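Questions People Keep Asking Us About Robots and Chores
Zutent household desk. Last updated Thu 16 June

Can a robot do my laundry yet?

Your washing machine has been doing the worst part for decades, and it gets no credit. If you mean the bit where clean laundry leaves the dryer and arrives in a drawer, then sort of, slowly, in somebody else's building. We have watched the Zorby arm fold 25 hand towels in one afternoon. Four of them came out as something you might call a scarf.

Why are towels so hard? They're rectangles.

They're rectangles in the store. Once you pick one up it can take any shape it likes, and the corners go wherever you aren't looking. A mug is the same mug from every side. Software likes mugs.

What about dishes?

Loading a dishwasher is further along than we expected. Altell's kitchen unit will take plates and bowls from a counter and rack them if they have been scraped first. It treats a wooden spoon as a philosophical problem. Pans with food stuck to them are still yours.

And floors?

Floors are solved, provided you own no cables, no socks and no dog. Plenty of people are very happy with their robot vacuum and spend ten minutes tidying up for it.

Is it any better in a shop or factory?

Much better, for the dull reason that a shop floor can be arranged to suit the machine. Říha, a small packing firm we visited last August, has one arm that puts jars into boxes all day. The jars always arrive in the same place, standing up. When one tips over, a light comes on and a person walks across and stands it up again. That person has other duties, but we were told it is a popular one.

Should I wait before buying anything?

If the thing you want done is vacuuming or mowing, no. If it is folding, ironing, making beds or cleaning the bathroom, we would not leave the bathroom until the robot comes.

How much do the demo videos leave out?

Look for the speed label in the corner. One clip we were sent lasted under a minute and had been sped up so much that the curtains were flapping with the window shut. We asked for the full version and got 144 minutes, which we watched - most of it, anyway.

Who teaches the robots, then?

People do, largely by doing the chore themselves, many times over, while the movements are recorded. A company may want the same towel handled 146 different ways before it trusts the machine with one. It takes patience and a fair amount of gear: a crumpled blue-gray towel at a round table, hand-held grippers where your fingers would normally do, and a room with several people in caps and backpacks. Your grandmother managed it with a basket and the radio on, and she did the fitted sheets too.
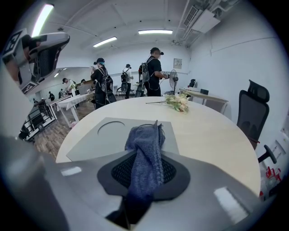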